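Going Dark
Homeowners are asking for deep-toned pools. Getting the color they have in mind takes more work than picking a chip.

27 Sep 2014

For years the standard backyard pool was white plaster and light blue tile. Builders at Planside say that is no longer the first thing customers ask for. Of the 234 interiors the company finished in the year ending in August, 69 were gray, charcoal or black.

The appeal is easy to see. A dark interior reflects trees and sky, hides leaf stains and makes a small pool look deeper than it is. It also picks up a little more heat from the sun, though owners should not expect it to replace a heater.

What surprises people is how little the finished pool looks like the sample. Water absorbs red light first, so any finish shifts toward blue or green as depth increases. A charcoal chip that looks neutral in a showroom can turn navy in the deep end and slate on the steps. Tan and brown aggregates usually go green.

Planside now lends out sample trays made with the Grimance line of pebble finishes. Each tray is filled with water and left beside the excavation for a full day. Shade matters a good deal. A pool under oaks will look greener than the same finish in an open yard, and a pool on the north side of a two-story house may look nearly black until noon.

The mix itself is another source of trouble. Pigment is added by weight, and two batches made on different mornings will not match exactly. On a large shell the crew should have all of the bagged material on site, from the same lot, before the first batch goes in. Ask for the lot numbers in writing and keep one unopened bag for repairs.

Dark plaster also shows mottling that white plaster hides. Some of this is normal. Cement cures unevenly, and calcium chloride used to speed the set makes the blotches worse. Hamex, which sells a pigmented quartz finish, tells its applicators to leave the accelerator out of any dark color.

Cost depends mostly on the finish. One owner in the Mao Creek subdivision paid $3,841 more for black pebble than the quote for white plaster, and the contractor added 2 days to the schedule for washing and hand detailing.

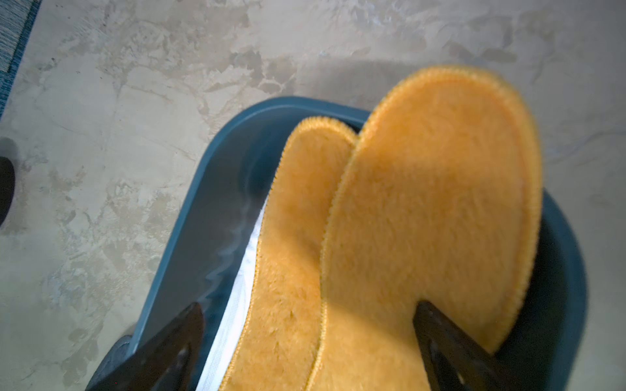
Fuzzy golden-yellow insoles in a teal-blue basin.

The first month decides a lot. Brush the walls twice a day for the first two weeks and test the water daily. Calcium scale forms a white haze that is barely visible on a pale finish and very plain on a black one. Keep the pH between 7.2 and 7.6, and leave the salt system off until the builder clears it.

Safety deserves a mention too. Steps and benches are hard to see in a dark pool, so most builders run a line of contrasting tile along each edge. Some local codes limit how dark the floor can be. Check with the building department before signing for a color.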